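The Weight of an Apple

Apples lose weight from the moment they are picked. The loss is mostly water vapor leaving through the skin, and it goes on in the orchard bin, in the cold room, in the truck and on the kitchen counter. A fruit that gives up five percent of its mass will usually start to look tired near the stem. At seven or eight percent the skin wrinkles and a shopper will pass it over.

Growers on the Skasthorpe road have been measuring this loss since the co-op store there opened. The store is a plain insulated shed with 20 bays. It was built for volume, and for its first few seasons it was run on temperature alone. Humidity was something the manager read off a dial by the door.

"The dial was accurate," says Natsumi Kawaguchi, who took over the store's records. "It was accurate for the door." 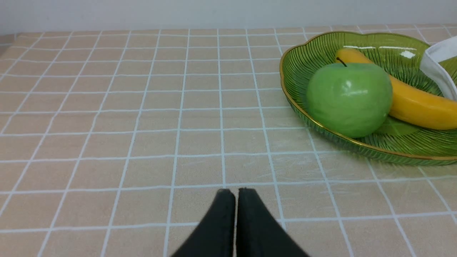
The physics is simple enough. Air inside the flesh of an apple is close to saturated. Air in the room usually is not. The gap between the two, expressed as a vapor pressure deficit, drives water out through the lenticels and through small cracks in the wax. Cold air holds less water, so chilling the room shrinks the gap, but the coils of a refrigeration unit also strip moisture from the air as it passes over them. If the coil runs much colder than the room, frost builds up on it, and most of that frost used to be fruit.

Kawaguchi's first change was to the coil temperature. The old setup ran a wide split between coil and room, which let the compressor cycle off for long periods. She asked for a narrower split and longer run times. The electricity bill rose a little. The defrost drains, which had carried a steady stream into the yard every morning, slowed down.

Her second change was to stop treating all varieties alike. Russeted apples have a corky skin full of fine openings and dry out quickly. Waxy green apples hold on to water far longer and can sit in the less humid bays near the fans. The layout of the shed is now drawn up by skin type first and picking date second.
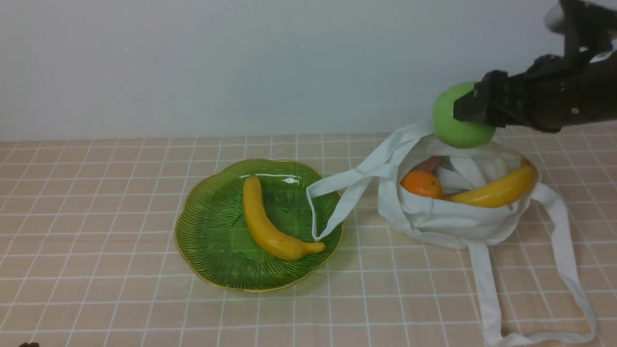 A green apple above the opening of a canvas tote. Smooth-skinned fruit tolerates open storage better than russets do.

Magnus Moffat grows both kinds at Sirnudness, on a slope too steep for most machinery. He sold to the store for years without asking how the fruit was kept. Payment was by weight at dispatch, so any water lost in storage came out of his check. Last season he began weighing sample crates himself, before and after. One bay of russets went in at 1268 pounds and came out 53 pounds lighter, a loss of just over four percent across the winter. He considers that acceptable. He has older figures that he does not.

Lining the crates is the cheapest remedy. A perforated polyethylene liner traps a layer of humid air against the fruit and costs very little. The drawback is condensation. If a lined crate is moved from the cold room to a warm packing floor, water forms on the skins and stays there, and storage rots need only a few hours of it to get going.

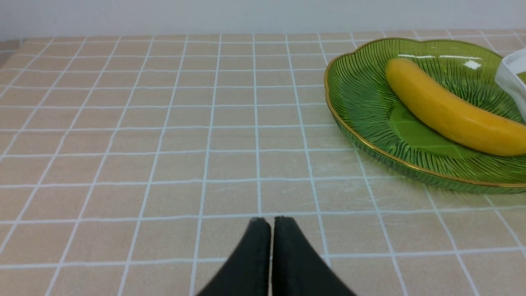 Ratih Sitompul, a plant pathologist who advises several stores in the district, prefers to warm the crates in stages. She moves fruit through an intermediate room held a few degrees above the dew point problem, then opens the liners before the crates reach the packers. It adds most of a day. She has found that stores skip this step when orders are heavy, and that complaints follow within two weeks.

She is also skeptical of added wax. Commercial coatings cut water loss well, but they slow gas exchange too, and a coating laid on too thick can push the fruit toward fermentation. The flavor goes flat and slightly alcoholic before anything shows on the surface. Her advice is to leave the natural bloom alone and avoid brushing it off in the wash line.

At home the same rules apply on a smaller scale. A kitchen in winter is warm and very dry, and an apple in an open bowl there may lose more in a week than it did in a month of good storage. The crisper drawer with its vent closed is a fair copy of a storage bay. A loosely folded plastic bag is better still, with a few holes in it. Cloth breathes too freely for keeping fruit, though it is fine for carrying it. 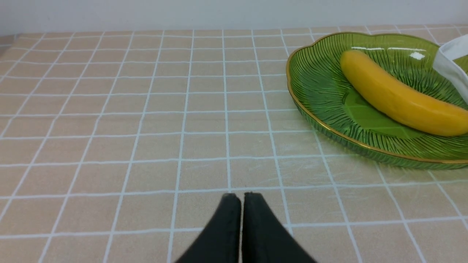 A tiled-pattern tabletop against a white wall. Fruit kept out at room temperature should be eaten within the week.

The Skasthorpe store will empty its last bays in April. Kawaguchi plans to fit a humidity sensor in each one before the next harvest, at crate height, and to take the dial off the door.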